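From the packing corner: how we sort the small parcels now

Dear readers,

In the last issue I promised to write about the small items table, and several of you have written to ask when it will come. So it comes now, a little later than planned. October was busy for us, and I am a slow writer in English, so please be patient with me also in the sentences.

For those who receive this newsletter for the first time: our shop sends out small household and stationery goods to customers who order by mail. Most of the orders are small. A typical one has a few cards, a box of something, maybe a little bottle or a tube. The big orders go to the other room, where Paavo Turunen has his long bench and his tape machine, and I will not speak for him. My subject is only the small things, and how we keep them apart from each other before they go into the mailing bags.

Until the summer we used cardboard boxes for sorting. They were the boxes in which our own supplies arrived, and they cost us nothing, and I was proud of that. But a cardboard box with the flaps cut off becomes soft after some weeks. The corners open. The sides are also high compared with what we put in, so a card which fell flat to the bottom was easy to miss. We had complaints from customers who received the box and not the card. I do not want to say how many, but the folder in which I keep the complaints became too thick for its clip, and this was for me the sign that we should change something.

Juwita Krishnan made the first suggestion. She worked before in the storage room of a pharmacy, and there they had plastic trays for everything. She told me that the color was more useful than the label, because a person who is tired still sees a color. I did not believe her completely. I like labels very much, and I had just printed 125 new ones. We made an agreement that we would try her way for one month, and that I would keep my labels in the drawer.

We bought the trays from Kastov, which is a small supplier near us. They had them in several colors, and we took blue and yellow. I asked also for green, but Juwita said that with too many colors we would be again in the same place, where each person has to remember a list. She was right in this, and I am happy that I did not insist. We also tried one set from Bultel, which was cheaper, but the trays did not stand flat and we sent them back.
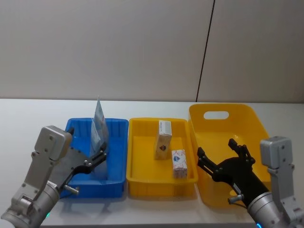 Sorting goes better when each tray has one kind of work, and this is the rule which took us the longest time to agree on. Flat goods have their own place, and boxed goods have theirs. For a flat thing I prefer a shallow tray, and I prefer also that the thing stands up in it. The light blue and white packet in the blue tray is a good example, with its top corner higher than the back rim, so that I find it with my eyes before I find it with my hand. The two cardboard boxes are in the yellow tray in the middle, the tall narrow one toward the back and the shorter white one closer to the front. I ask everybody to do it in this order. When the short box is behind the tall one, you have to lift the tall one to know what you have, and then you put it down in another place, and the next person has a different tray from the one you had.

The deeper yellow bin on the right side has caused more discussion than both trays together. It is the bin for goods that are ready to move on to the mailing bags. I wanted it in another color, and Kastov did not have one in this shape. So we have two yellow things beside each other, and in the first week there were mistakes. Juwita said that the difference in height is enough, and after some days I noticed that my hand had learned it. If you set up a table like ours at home and you can choose, I would still take a different color for the deep one. But if you cannot, do not wait for it.

A few words about the table. Ours is white, and the wall behind is also very light. Some visitors find this corner a bit cold, and Paavo asked me once if I was planning an operation there. I like it. A white slip of paper is not so easy to see on it, this I must admit, but for everything printed in color it is very good. A small box with a blue or red picture on it is found at once. Before, we had a brown table with a strong wood pattern, and I lost on it many rubber bands and one time my own glasses.

I keep no lamp, no cup and no calendar on the sorting table. The pens are in my apron. The list of orders hangs on the side of the shelf, where I can read it when I turn my head. Juwita would like to have the list in front of her, and we have not found a solution for this yet. I tried a stand for cookbooks, but it fell over each time someone closed the door.

Now the order of the work, for the readers who asked for it exactly. I describe my own way, and the others do it with small differences.

First I take the order sheet and read it to the end before I touch anything. This sounds like a thing for children, but when I start with the first line and go directly to the shelf, I walk the same way three times.

Then I bring the flat goods and put them in the blue tray. After that I bring the boxes. I do not mix two orders in the trays, even when both are very small. In the time of the cardboard boxes we did it often, to save time, and I believe that half of the thick folder comes from there.

When all is in the trays I read the sheet again, this time from the bottom to the top. Reading in the opposite direction helps me, because I am not so quick to believe that I know what comes next. I touch each item when I read its line. Only then does it go over into the deep bin, heavy things first and flat things last, standing along the side.

The trays must be empty before the next order begins. If something is left in a tray, we stop and look for the reason. It is a small rule but we are strict with it.

On a normal morning I prepare 20 orders in this way before the coffee break. The best morning was 52 for the two of us together, Juwita and me, but we were both in a bad mood afterward and I do not recommend it.

Now to cleaning, about which I have also received a letter. Shallow trays collect paper dust, mostly in the corners and between the ribs on the inside walls. I wipe them with a damp cloth at the end of the day and leave them upside down on a towel. I tried a brush, but it moves the dust only from one rib to the next. Please do not use the rough side of a kitchen sponge. I did it on one of the yellow trays, and now it has a gray place that collects dirt faster than the rest. The deep bin I carry to the sink. It has an opening for the hand in the back wall, and this makes it easy to hold, but when you fill it with water you should remember that the opening is there. I forgot it once and had to change my shoes.

There are also things which we did not solve. Round items roll. A tube of hand cream goes from one side of the tray to the other when somebody leans on the table, and very light envelopes slide down and lie flat, also when I have put them upright with care. For the envelopes Juwita folds a strip of stiff paper and sets it across the tray, and it holds well enough. For the tubes I have no good answer. A reader from the last mailing recommended a folded dish towel on the bottom, and I tried it, but small cards went under the towel and we were back at the beginning.

If you have a better way, please write to me. I answer everything, although sometimes with delay. I would like especially to hear from people who sort small goods in a narrow room, since Chan, our second shop, will get its own packing corner before the winter and the space there is much smaller than ours. We measured the shelf that will serve as a table, and it is 67 centimeters deep. The trays fit, but the deep bin will have to stand on a stool beside it – or perhaps on the floor, but I do not like to bend down so many times in one day.

Two small announcements to finish. The Pravis gift cards are again in the catalog, with the same envelopes as before, and the price did not change. And Paavo asks me to tell you that he has many clean cardboard boxes with the flaps cut off. Whoever lives near and wants them for the garden or for a cat can pick them up at the back door in the afternoon, after two.

With friendly greetings from the small items table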